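Tips for the household that has a case competition team in it. Collected by Revathi Iyengar over several seasons of coaching undergraduates and having them eat at her table. Additions welcome, preferably typed.

## The table

Clear it completely before the case is handed out. A team of four business students will expand to fill any surface, and the fruit bowl will be moved to the floor, where somebody will step in it.

Cover the table with brown wrapping paper, taped underneath at the corners. They can draw their decision trees straight onto it. When they throw out the first recommendation, usually at midnight, turn the paper over. The other side is good for the second recommendation, which is the first one with a new title.

Dry-erase marker on a varnished tabletop comes off with a soft cloth and a little rubbing alcohol if you catch it the same night. Try it on the underside of a leaf first. Permanent marker can sometimes be lifted by scribbling over it with dry-erase and wiping both away together. I have had this work on a whiteboard and fail on a refrigerator.

## Food during the prep window

- Nothing with a bone, a shell or a sauce that travels. The printed case has one copy of Exhibit 4 and it will be under the plate.
- Cut sandwiches in quarters. People who claim they are too busy to eat will eat a quarter sandwich eleven times.
- Rice cooker on "warm," pot of something mild next to it, bowls stacked beside the pot. Then leave the kitchen.
- Coffee stops at ten at night for anyone presenting in the morning. They'll ignore this. Make the late pot half decaf and keep your face still.
- Write names on drinks with masking tape.

## Power and paper

Plug everything into one good power strip with a switch, mounted on the table leg with two hook-and-loop straps. Cords go down the leg and along the wall. Chun-yin Ho once crossed the room to make a point about supplier margins and took three laptops with him.

Buy the toner before the weekend. Printers can sense a deadline.

Print the slide deck six to a page and pin the sheets along a string with clothespins. You can reorder a whole argument in a minute this way, and the weak slide shows itself by always ending up at the far end, near the radiator.
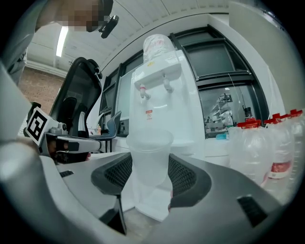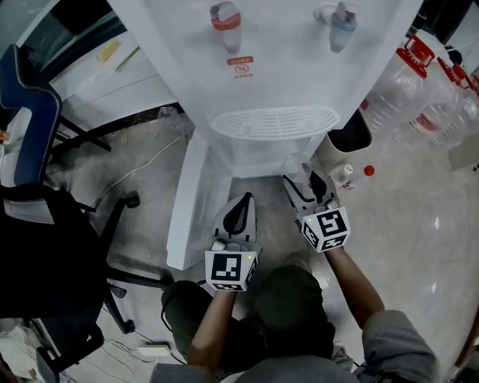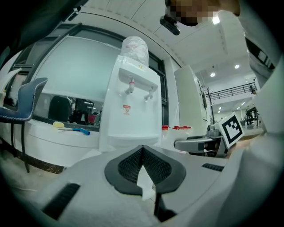
**How long before the presentation should the team stop changing the slides?**

Two hours is a sensible cutoff for anything beyond spelling. Save the final file in two places, export a PDF as well, and use the time left for rehearsing out loud.

## The rehearsal

Push the sofa back and mark the speaking area with painter's tape, which peels off cleanly if you don't leave it until August. Set a kitchen timer where the speakers can see it. The one on a phone is no good, as someone will pick up the phone.

Play the judge yourself. You needn't know a thing about the case. We practiced on one about Skestarell, a maker of bathroom fans thinking of going into hotels, and I got through the entire question period on "What does that cost?" and "Who told you so?" The real judges asked both.

## Jackets and shirts

Hang the suits in the bathroom during the longest shower of the evening. It takes out travel creases and does nothing for the kind you get by sleeping in them.

Collar stain, no time to wash: a drop of dish soap in cool water, dab, blot, then a hair dryer on low. Keep a spare white shirt in the middle size. Ours has been to three finals, which is more than I have.

Put safety pins, a lint roller, black socks and the presentation clicker's batteries in one shoebox by the door. Write the room number on the lid. The year we were in Room 402, half the team went to the fourth floor of the wrong building with the box in their hands and the lid at home. So tape the lid on.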